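Two Arms and a Picnic Plate: a Kids' Look at the Cisudora Table Kit

Ages 8 and up. Younger is fine with a grown-up next to you.

Ever set the table for dinner? Plate down, fork, spoon, cup, done. Takes you a minute, maybe less if you're hungry. You don't even think about it!

Now try it with oven mitts on. And one eye shut. And your arms have to stay in the same spot the whole time, no walking around. Much harder. That's pretty close to what it's like for the robot in this review.

The kit is called Cisudora. It comes from a company named Van Beek and it's made for schools, libraries and clubs. Two robot arms, a table to bolt them on, cameras, cables (lots of cables), and a book of jobs for the arms to try. You can buy it or you can rent it. We rented. More on that lower down, that part is for the grown-ups.

First, some words you need

Joint. A place where the arm bends. You've got joints too, shoulder, elbow, wrist. The robot's joints each have a motor in them. No motor, no bend.

Link. The stiff part between two joints. Like the long bones in your arm.

Gripper. The robot's hand. Only it's not much of a hand. You have five fingers and they can all do different stuff. The gripper opens. The gripper shuts. That's the whole list.

Base. Where the arm is fixed down so it doesnt tip over when it reaches.

Got those? OK good.

The job: picnic time

The book has a bunch of jobs and the one we liked best is the picnic one. There's a checkered cloth, a plate, a cup, a spoon and a fork. The arms have to get the cloth flat and then put the picnic things where they belong.

Why is it hard? Think about the cloth. A plate is always plate shaped. Pick it up, turn it over, drop it, still a plate. A cloth is a different shape every single time. It folds and it bunches up and one corner goes under the other. The robot can't just remember "the cloth looks like this". It has to look again. And again.

The plate has its own problem. It's flat on the table and it's wide, way wider than the gripper can open. So where do you grab it? Try it with two fingers on a plate at home (a plastic one please). You'll go for the edge. So does the robot.

Spoons and forks are skinny and they lie really flat, so the gripper has to come down almost to the table without bumping it. Go a bit too low and bonk.

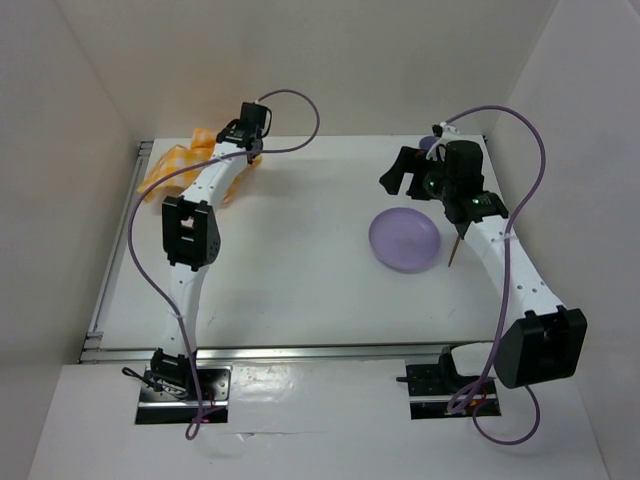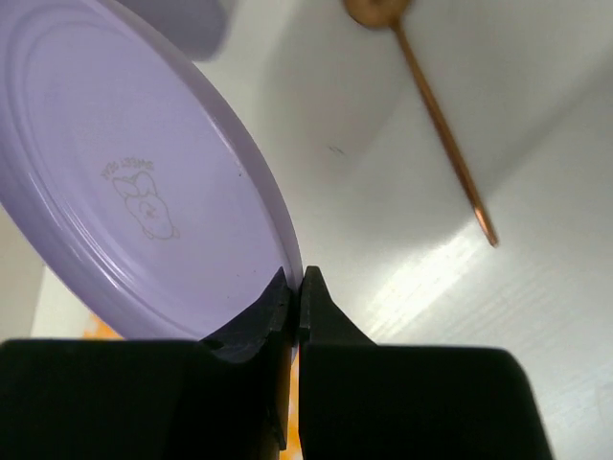
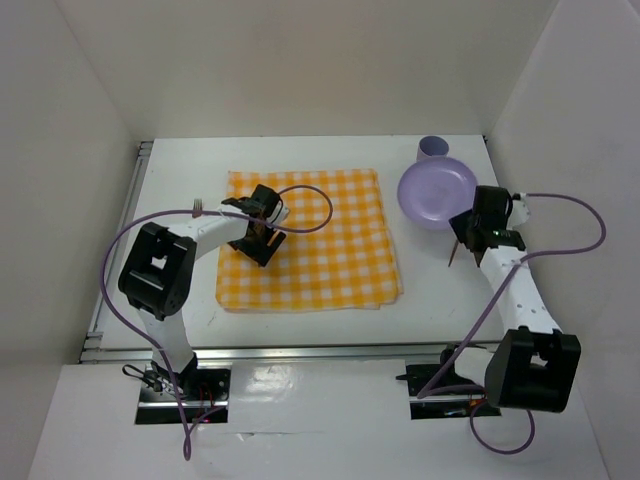
How does it know what to do?

It doesn't, at first. Straight out of the box a Cisudora knows nothing about picnics. Somebody has to show it.

The way you show it is the fun part. There's a second pair of arms, smaller, called the leader arms. You hold those. When you move a leader arm, the big arm copies you. Squeeze the handle and the gripper shuts. So you do the picnic job with your own hands, sort of, through the robot, and the computer saves the whole thing. Where every joint was, what the cameras saw. All of it.

One time through is called a demo. The book says to make 80 demos for the picnic job before you let the robot try alone. Yes 80! It sounds like forever. We split it up in turns and did them in the afternoons in November, and you do get faster. Don't do them all the same, though. Move the plate over a bit. Scrunch up the cloth some other way. If the plate is always in the same spot the robot learns "go to that spot" and not "go to the plate", and then the first time you move it, it grabs air.

After that the computer goes through all the demos and looks for what they have in common. That's the training part. It's slow. We left it on overnight.

Then you press start and keep your hands back.

Does it work?

Mostly. Ours did OK with the plate. Cup was fine. The cloth was the worst one, sometimes it got it nice and flat and sometimes it pulled one corner and stopped, like it forgot what it was doing. We did 25 more demos, just for the cloth, so 105 altogether, and it got better. Not perfect. Better.

Things we liked

The cameras up on the grippers. You can watch on the screen and see what the gripper sees, really close, and the plate looks HUGE. It helps you understand why the robot makes a mistake. Sometimes its own fingers are in the way.

The book. Short pages, big drawings, no boring bits.

The stop button. It's red, it's big, you can hit it with your elbow. Everybody knows where it is, make that your first rule.

Things we didn't like

The cables. They're long because the arms need room to move, so they loop all over and you have to check nothing is caught before every go. Getting them tidy took us ages.

The software is called Darnuva and it's made for grown ups, you can tell. Tiny buttons. There's a kid mode, but it hides the training screen and we wanted to see that.

Also it's kind of loud. Whirrr, click, whirrr. Fine in a gym, not great in a library.

Try this at home, no robot needed

Get a dish towel, a plastic plate and a spoon. Get a pair of kitchen tongs for each hand. Scrunch the towel up and drop it on the table.

Now flatten it using only the tongs. No fingers! Then put the plate on it, then the spoon next to the plate.

Harder: a friend tells you what to do and you keep your eyes closed. "Left. No, left. Down. Open." See how many words it takes. Every one of those is something the robot has to figure out from pictures.

For the grown-ups

Buying the full kit is $3,000 with both pairs of arms. Renting is $100 a week, with a two week minimum, and shipping both ways is included if you're near the Trerstead depot. Farther out you pay the return. Setup needs an adult and a free morning, plus a sturdy bench, the table is heavier then it looks. You supply the computer. Spare gripper fingers come in the box and you will want them.

An adult should be in the room any time the power's on. Long hair tied back, sleeves up, no leaning over the table while the arms are moving.

Next time we're doing the block stacking job. It's on page one of the book and we skipped it, oops.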